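Washing Sheets and Blankets So They Last

My aunt, Dorothy Dobson, ran a small boarding house in Trelton for most of her working life, and she had opinions about sheets the way other people have opinions about politics. I spent my school vacations helping her (I use the word loosely, I was mostly in the way), and nearly everything I know about keeping bedding nice I picked up standing next to her washing machine with a laundry basket on my hip. I've changed a few of her methods over the years, and I have a better dryer than she ever did, but the bones of it are hers.

Quite a few of you wrote in after the page on towels asking whether the same goes for sheets. Some of it does and some of it doesn't, so let me take it from the top.

Before the first wash

New sheets need a wash before they go on the bed. They come out of the package with a finish on them that makes them feel crisp in the store and a bit like wrapping paper at home. Wash them alone, in cool water, with half the detergent you'd normally use and no softener at all. If the color is a dark one, do it twice. I once skipped this with a wine-colored set and had pink pillow protectors for years afterward, and very cheerful they looked too, but I hadn't asked for them.

Cotton will shrink a little. If a fitted sheet is already a struggle to get over the mattress straight out of the package, take it back before you wash it.

How often

Once a week is what I aim for, and I'll admit that in the winter it sometimes slides. If you have a dog that sleeps on the bed, or you're a warm sleeper, or it's the height of summer, you'll want to keep to the week. Blankets don't need anything like that. I wash ours when the season turns, once in May and once when the heat comes on, and in between they get hung over the porch railing on a breezy day and shaken hard. Dorothy used to say a blanket wanted air more than it wanted water, and I think she was right about that.

Pillows are another matter and I'll get to them at the end.

Loading the machine

Please don't stuff the drum! This is the mistake I see most, and I've made it plenty of times myself when I was in a hurry to get done before supper. Sheets need room to move. If they go in as one tight wad they come out as one tight wad, with the middle barely rinsed and creases you could shelve books on. Drop them in loosely, one piece at a time, gathering each one up like a big handkerchief, and don't wind them around the post in the middle if your machine has one. One set of sheets is a load. It looks like a waste of a drum and it isn't.

Keep towels out of it. Towels are heavy and rough and they shed, and they rub against the sheets the whole time they're going around, which is where a lot of that pilling comes from. Anything with a zipper or hooks should stay out as well. And check the corners of the fitted sheet, where socks like to hide.

If you wash duvet covers, button them up first or every other thing in the load will crawl inside and stay there.

Water and soap

Warm is fine for most cotton sheets, cool for darks and anything bright. I save hot water for when somebody's been sick. Linen likes it cool, and so do the very soft brushed kinds, which go thin on you if you cook them.

As for detergent, use less than the cap says. I've been telling people this for years and I know it feels wrong, but too much soap doesn't rinse out, and what's left behind makes the cloth stiff and a little gray and, in my house anyway, itchy. I start with half a capful and only go up if there's a reason to. We had dreadfully hard water when we lived out at Stomville, and there I did need a bit more, plus a half cup of washing soda in with it.

I gave up fabric softener a long time ago. It coats the fibers, and after enough washes the sheets feel slippery and don't soak up anything. If you miss the softness, try half a cup of plain white vinegar in the rinse compartment. The smell goes off as the sheets dry. Never put it in with bleach, please, not even a little of each, as the fumes are dangerous.

Stains, quickly

Blood wants cold water and it wants it right away. Run the cold tap through from the back of the cloth, rub in a little bar soap, rinse, and do it again if you have to. Hot water will set it.

Coffee and tea usually come out if you blot first and then work in a drop of dish soap with your fingers. Let it sit while you find the rest of the laundry.

Body lotion and night cream are the sneaky ones. They don't show until they've been washed a few times and then you have a yellowish patch just where your shoulders go. Dish soap again, rubbed in dry before any water touches it, and give it a good half hour – longer if it's an old mark. Look at the patch before it goes in the dryer, and if it's still there, go around again.

Drying

Outdoors if you possibly can. I know not everybody has a line, and we didn't for a good while ourselves, but there is nothing like getting into sheets that have been out in the wind. Fold the sheet over the line by a hand's width and peg it there, hem to hem so it makes a sort of sail, and it'll dry with hardly a wrinkle. Bring bright colors in as soon as they're done, or hang them in the shade, for the sun does fade them.

In the dryer, use low or medium, and stop it partway through. I mean really stop it, open the door, pull everything out and shake it, and then put it back. Sheets ball up in there something awful, and the fitted one swallows the flat one, and you can run the thing for an hour and still find a damp knot in the middle. A couple of clean dryer balls help some. Take the sheets out while there's still the faintest dampness in the hems and put them straight on the bed, smoothing with the flat of your hand as you go from the middle outward.

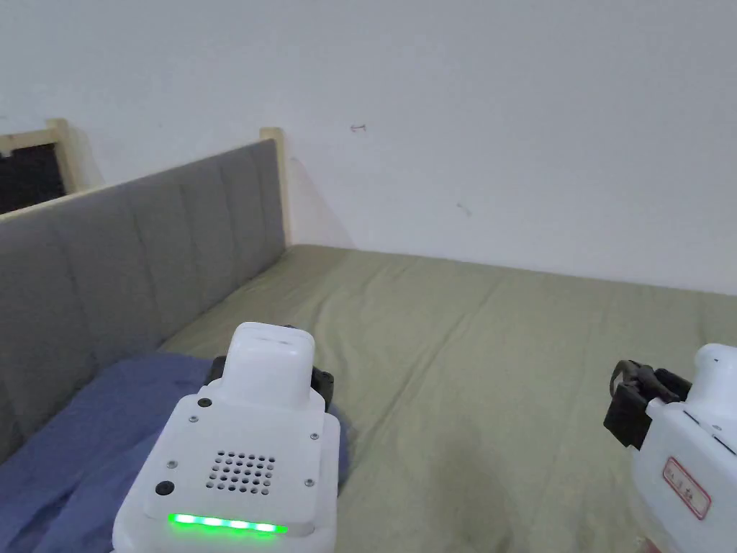
I don't iron sheets. There, I've said it, and Dorothy would be very disappointed in me. She ironed every pillowcase in that house and the top turn-down of every flat sheet, and stood there in the evening with the radio on doing it. What I will do, if we have company coming, is keep a spray bottle of water in the linen closet, mist the made bed lightly, pull it snug at the corners, and leave it alone for the afternoon. Most of the creases let go by themselves. It won't fool anybody who irons, but it's good enough for my sister-in-law.

About thread counts

I get asked this one more than anything else. My favorite sheets of all time are a plain 200 set I bought at Nuttall, the old dry goods store, and they're still in use in the back bedroom. I was given a set marked 1000 as a present, and they were handsome and heavy and I found them hot to sleep in, and they took forever to dry. A big number on the package doesn't tell you if the cotton's any good. Hold the sheet up to a window if the store will let you, and see whether the weave looks close and even. Then rub it between your fingers. If it feels like it's been starched into behaving, it probably has.

I'd put the money into having enough of them. We keep 3 sets for each bed: one on, one in the wash, one resting. Rotating them makes more difference than any fancy detergent.

Blankets

Read the label on wool, and if it says dry clean, believe it. If it can be washed, use cold water, the gentlest cycle you've got, and a wool soap, and dry it flat over a rack with a towel under it. Don't hang wet wool by its corners. It grows.

Fleece and acrylic are easy, but keep them away from high heat or they get that crunchy feel, and there's no bringing them back from it. Cotton throws can go in with the sheets of a similar color, so long as there's room.

If a blanket is too big for your machine, take it to the laundromat and use one of the large front loaders. I use the one on the corner by Fanum Hardware and take my book with me. It costs a little, and it's a good deal cheaper than a new washing machine, as my husband points out every time I eye up the quilt.

Putting it all away

Fold each set and tuck it inside one of its own pillowcases, so you can grab the whole bundle at once and aren't hunting for the other pillowcase at bedtime. Things must be bone dry before they go on the shelf. I leave mine on a chair for an hour or so first, and I don't store them in plastic – cotton gets musty shut up like that, and sometimes yellow along the folds.

Put the fresh bundle at the bottom of the pile and take from the top, and they'll all get their turn.

Pillows, as promised

Most pillows can be washed, the feather ones as well, but look at the tag, and never put foam ones in the machine. Do two at a time so the drum stays balanced, use very little soap, and give them a second rinse. Then dry them on low for much longer than you think they need, taking them out to punch and fluff them every so often. Ours take 4 rounds in the dryer before I'm satisfied. Squeeze the middle hard, and if it feels cool or clumpy, back it goes.

Next month I'm going to tackle shower curtains, so if you've got a method that works on the pink stuff along the bottom hem, do write and tell me!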